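Our folding table has a plain white top, and we have never wanted it any other color, as a pale shirt or towel shows up nicely on it and you can find your edges without squinting. Johannes Nkosi drew the first Tevska at Plallus for his own laundry room, and we've been fussing over it (lovingly!) ever since.

## The Tevska folding table

Lay a T-shirt flat with the collar away from you, bring one side in with its sleeve, then the other, and you still have room to set the finished pile down.

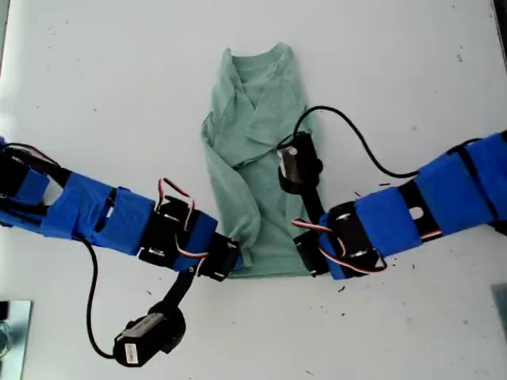 The top has a matte finish, so cotton doesn't go skating off while you're smoothing it. It will pick up a few light scuffs over the years, as any well-used table does, and lint wipes off with a damp cloth.

Towels are where a roomy top really earns its keep. Terry is thick and springy and likes to unfold itself, so fold it loosely first and press the creases down after. 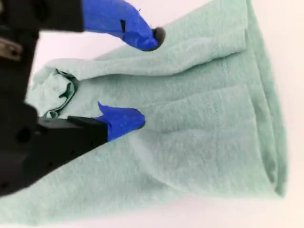

*Mint-green terry towel, partly folded, on a white surface.*

- Top: matte white
- Weight: 14 kg
- Holds: up to 200 lb, spread evenly
- Warranty: six years

Questions about spare feet or the Reredum shelf go to Sajib Seneviratne in our Martens shop.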